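Ticket: Left gripper loses the bowl rim during two-arm pickup
Project: Kesudel bench, gripper comparison
Opened by: Meinir Dafis
Assigned to: Edit Nyitrai
Status: Open, workaround in place

Meinir, 9:40
Really happy with how the new fingers are doing on small stuff, but I need help with the big bowl. Left arm closes on the rim, starts to lift, and the bowl rotates out of the grip. 8 drops in 25 tries. The old fingers from Agbayani dropped it 12 times in 25, so we're already ahead! Right arm with the small dish: 3 drops in 25, same program, same speed.

Edit, 10:15
Great numbers for a first morning. Before we touch force settings, can you check where the fingers end up on the rim? The Coststead controller reports the closing position but it can't tell you if one finger is sitting deeper than the other. A view from the side camera with both grippers down at the dishes would do it.
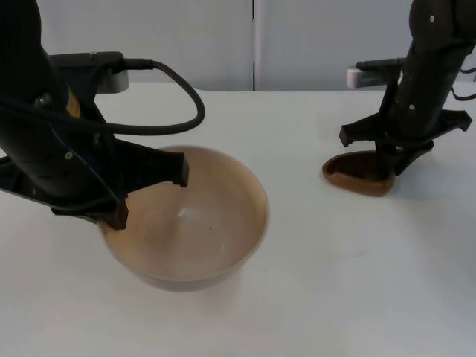
Side camera, both grippers down. Left at the bowl rim, right at the small dish.

Edit, 10:50
Perfect, thanks. Look at the left one – the two fingers straddle the left side of the bowl, one tip over the rim and the other pointing down at the near-left edge. I'd like to see them meet the wall square on. My guess is the wrist angle. Please try:
1. Rotate the left wrist 3 degrees toward the wall panels and rerun.
2. Leave the closing force alone for now.
3. Keep the right arm exactly as it is.

Meinir, 13:20
Did step 1 and wow, what a difference. 3 drops in 25. The lift looks so much smoother too, I watched the whole set just for fun. The drops I still get all come at the start of the lift, never at the close.

Edit, 13:45
Love it. Then it's worth slowing the first part of the lift before we order the softer pads from Didbridge. Leave the wrist where it is and save the settings under a new name – the old file is still our baseline for the Agbayani fingers.

Meinir, 14:05
Saved as kesudel_left_wrist3. Slow lift set is running now, will post the count when it's done.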